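Print this page | E-mail this page

Tritora Two-Arm Recording Kit

I've been using the Tritora every week since April, so I get asked to write these pages (hi, I'm Poonam!). It's the kit we sell to people who want to teach a pair of arms by showing them, and it records up to 465 runs before you have to swap the drive.

You get both arms, the base plate, the cables and our recording software. You steer, it saves the camera view and the joint positions together, and you tag each run as good or bad when you're done. Keep the bad ones too – Girish trained on only the clean runs once and the thing had no idea what to do after a missed grab.

My advice for a first task is laundry. Clothes never land the same way twice, so 100 runs with one basket gives you a lot more variety than you'd expect! Move the basket between runs, tilt it, swap the shirts.

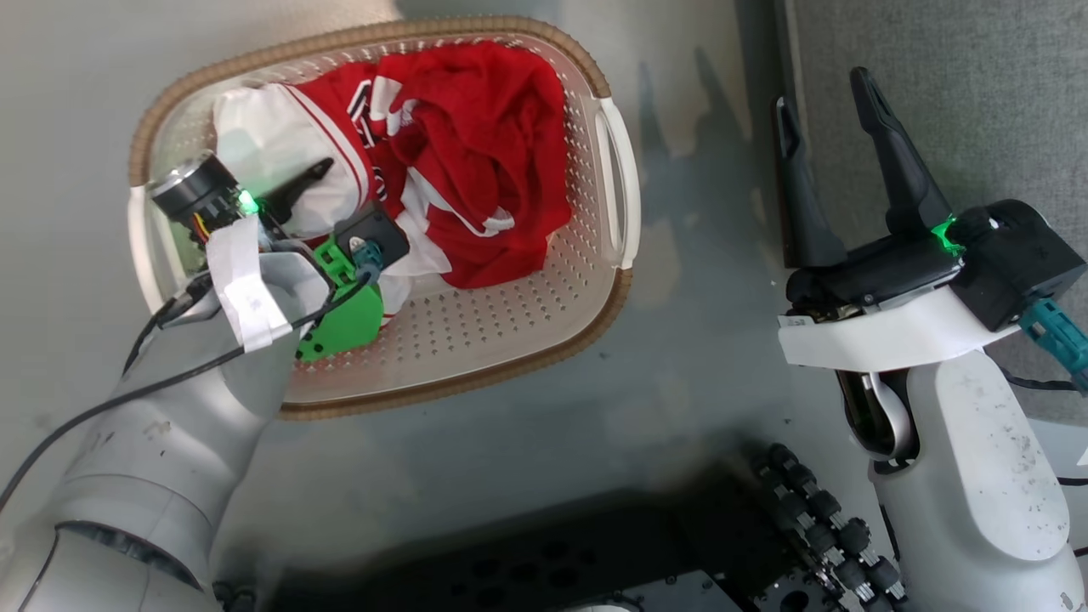

Left gripper in the basket, right one open.

Spare fingers are sold separately, part 2269. Ask Kiran about lead times.

Contact Clestlow | Copyright Clestlow | Back to top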